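Print this page | E-mail this entry

Notebook, Tuesday, November

Kirnero kit, second week of the trial. Coffee first, then the notes I should have typed up last night.

Where we are: Kirnero lent us the handheld gripper kit for a month and wants a yes or no on buying more of them. The pitch is that anybody can pick one up, do ordinary picking-up jobs around a house, and come away with recordings good enough to train an arm on. Nasrin Mazandarani has the other unit over at the Clendale house and we're comparing notes as we go, so if you're reading this, Nasrin, please add yours underneath and don't fix my spelling!

Setup was quicker than the old Skov rig, I'll give them that. Charge, pair, wave the thing at the calibration card, done. The Skov needed a laptop on the floor next to you and a cable you would step on. The Kirnero software is plainer (a bit ugly, to be fair) but it saved every take I asked it to save, and I could throw out a bad one right from the handle. I threw out 19. Most of those were me starting the recording and then scratching my nose.

Total for my side so far is 202 takes, against 121 at Clendale, but Nasrin's are longer and she does the drawers, so don't read anything into that. The goal in the loan agreement is 1000 between us and I think we'll make it if the batteries behave.

Today was small stuff on the bedroom carpet, next to the open cardboard box. Plush toys, a keychain one with a ball chain, a little drink carton on its side, a flat dark package. I like this set because it's such a mix of soft and stiff, and because the carpet has big swirls and flowers all over it, so the vision side gets no free ride from a plain background.

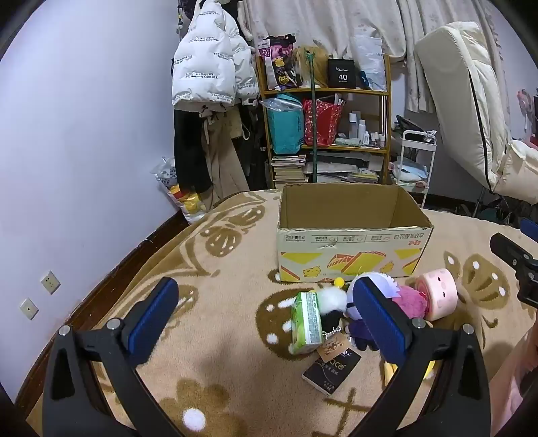 Can one person run the kit alone for a whole session?
One person is enough, as long as the spare battery is charged and you take a break when your wrist starts to complain. A second person helps with resetting things between takes, but the software doesn't ask for one.

On the pads: blue rubber faces, held on with screws, and I'm a fan. They give good grip on plush without my having to squeeze the life out of it. Cartons are touchier. The trigger goes from gentle to firm over a very short pull and I want more travel there. I wrote to Kirnero about it and got a friendly answer saying the spring can be swapped, which I haven't tried yet.

Weight is my real gripe. Fine for twenty minutes, tiring after forty, and low work on a floor is worse than table work because you're hunched over holding it out in front of you. Nasrin says knee pads. Nasrin is right, and I'm borrowing hers.

Price compared to Firnari: their quote is lower per unit but they charge separately for the export tool, so once you add that the gap mostly closes. I still want to see a Firnari in person before we sign anything.

To do:
- swap the trigger spring, redo the carton takes
- ask Kirnero what a replacement set of pads costs
- export one of today's takes and check that the timestamps line up
- get the Clendale drawer takes onto the shared drive
- knee pads!!

Leaning toward yes on two more units, pending the spring.

Print this page | E-mail this entry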